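Notebook, Brisedley pharmacy group, 20 Sep 2023

Long one today, so put the kettle on before you read it. I wanted to get all of this down while it's fresh, partly for me and partly for whoever opens the book next week and wonders why the Skotano folder has doubled in size.

1. The switching audit

We finally have the chart pull for patients moved from the brand-name eye drops to the generic, and it's a lovely clean set (thank you to the front desk, who put up with me hovering!). There are 90 charts in the pile. I've read every one of them and set 4 aside where the reason for the switch wasn't written down anywhere I could find. Two of those I think we can sort out with a phone call to the clinic at Wutness. The other two will probably stay blank, and I'd sooner leave them blank than guess.

I had meant to record cost per bottle as well, but the price list changed partway through the year and the old one is filed under a different colour tab, so I'm leaving the cost column until October.
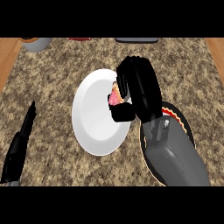 2. Wording of the patient letter

The Pan draft is much friendlier than our old one, but it still says "therapeutically interchangeable" in the first line, and I can't imagine my mum getting past that. I've pencilled in "works the same way as the drops you had before" and moved the bit about stinging up to the top, as it's what people ring us about. Please scribble on it, I won't be offended. The large-print version needs a second page now, sorry.

3. Odds and ends

Fridge log is up to date. The label printer is sulking again and favours the left margin, so check the bottle strips before they go out.

Still to do: ring Wutness, chase the old price list, and ask whether the letter has to go back to the health authority for approval if we only change the wording.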